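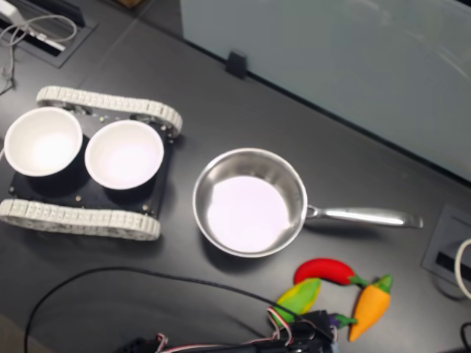

I quit buying lunch at work in February. Before that I was at the counter downstairs nearly every day, and I never looked at what it cost until I went through my card statements one evening and added up the year. It came to a bit over 2,000 dollars. I don't think of myself as a big spender, so that number bothered me for a while. I started cooking at home on the weekend and carrying lunch in. The equipment is not fancy. A stainless steel pan and a couple of plain white bowls, like the ones in the photo, cover most of what I do. I had a drawer full of gadgets when I started and I have opened it twice.

The first month went badly. I made one huge pot of lentils and ate it five days running, and by the fourth day I was back at the counter with my card out. Kulsoom Chaudhry, who I used to share an office with at Mirani, told me to cook parts instead of meals. One grain, one kind of bean, two vegetables, one sauce. You put them together differently each day. It is the same amount of work and I get bored a lot more slowly.

My usual weekend goes like this. Rice or barley goes on first. While that cooks I cut up carrots and onions and whatever else was cheap, and roast them until the edges go brown. I soak chickpeas overnight if I remember, and open a can if I don't. The sauce is usually yogurt with lemon and garlic, or tomatoes cooked down with cumin and too much chili. The whole thing takes an hour and a half with cleanup. I tried to get it down to 60 minutes and ended up with undercooked barley, so I stopped trying.

Some things do not keep. Cucumber goes watery by the second day. Cooked pasta turns to mush, at least the way I make it. Fried eggs are a bad idea and I should have known that. Roasted cauliflower keeps fine but it smells up the office microwave, and I got a note about it. I eat it at home now.

Freezing helped more than I expected. I do beans and tomato sauce in flat bags and stack them. Label them. I thawed what I believed was tomato sauce in April and it was stewed plums. The plums were good, but not on barley.

For shopping I go to the market in Sindarden, the one behind the old bus depot. Get there in the last hour before closing if you don't care about choice. The onions are the same onions and they knock the price down. I used to drive out to the big Ollden store for rice in large sacks, but it was a long trip and I came home with things I didn't need every time. I buy the smaller bags in town now and it costs me slightly more.

I set aside 200 dollars a month for groceries, and that covers dinners too. I have gone over twice. Once was for a birthday, and once was when my brother stayed for ten days and ate like a teenager.

I still buy lunch now and then. Shoaib Lashari and I go to the noodle place when one of us has had a rough morning, and I enjoy it more than I did when it was every day. The cook there puts pickled mustard greens on everything. I have been trying to make them at home. The first jar was far too salty. The second is in the fridge and I will open it next week.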